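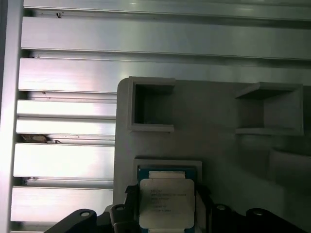 1/ Prirent begins its fall refurbishment of desktop computers this month. In October the workshop will service 553 towers returned from office leases. This thread sets out how processors are handled.

2/ Each tower is laid on its side and the side panel is removed before any part is touched. Cables remain connected to the drives unless a drive is to be replaced. 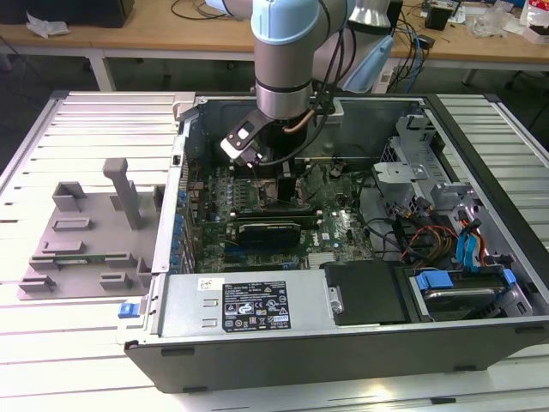 3/ A processor that has been taken out is kept in a fitted tray beside the case. It is held by its edges only. Contacts are never wiped with a cloth.

4/ An open socket is inspected under a lamp before a processor goes in. Boards with bent contacts are set aside for Lavoie, our repair partner - they are not straightened in the workshop.

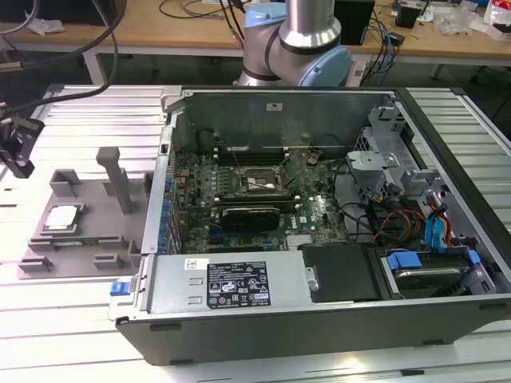 5/ Memory and expansion cards are checked next. Any card that sits unevenly in its slot is removed and seated again.

6/ Once the processor is in its socket and the retention frame is closed, the side panel stays off until the first startup test is complete.
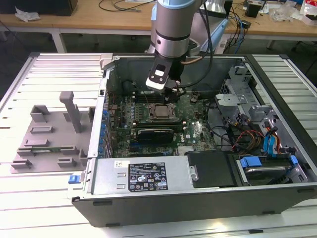
The test lasts 17 minutes. Towers that pass receive a Prirent service label and return to stock.

7/ Some 500 units are reserved for existing customers. Questions about the remainder may be sent to the Clundis office.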